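Progress report to Trallon, second quarter
Gripper comparison, Kosia project

You asked for less adjective and more progress this time, so we'll try. The grant pays for a comparison of two hand-held grippers, the Zader and the Laizer, over 500 pick-and-place runs each. At the end of March the Zader had 300 and the Laizer 60. The gap is down to one spring, which was on order for five weeks and arrived in the wrong size – twice.

Tracking is in better shape. We moved to marker cubes on top of the grippers, and the head camera now loses them far less often than it did in the first quarter. Polished floors remain a nuisance, as reflections of ceiling lights are very good at looking like something worth tracking.

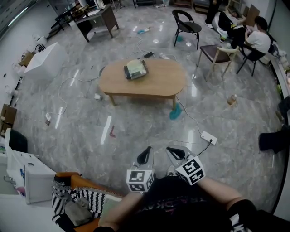

Sharon Rugemalira would like it recorded that the spring could have been bought locally in an afternoon, and that she said so in January. This is now recorded.

Work on the gripper cameras has gone more slowly. The view down into the V of the fingers is good for judging a grasp, but the housing takes up a good deal of the picture, and the wide lens brings in plenty of ceiling we have no use for. We are testing a tighter crop. Power leads are still being tidied, a sentence we could have copied from the last report and did. 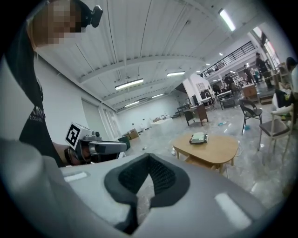

One operator's comment on the feedback sheet was that both grippers are fine for the first hour, after which the Laizer starts to feel like a bag of shopping. Weight has been added to the scoring.

Next quarter: the remaining Laizer runs, the crop, and a decision on whether to order spare springs. We have ordered spare springs.

Kosia project office | Contact us | Back to top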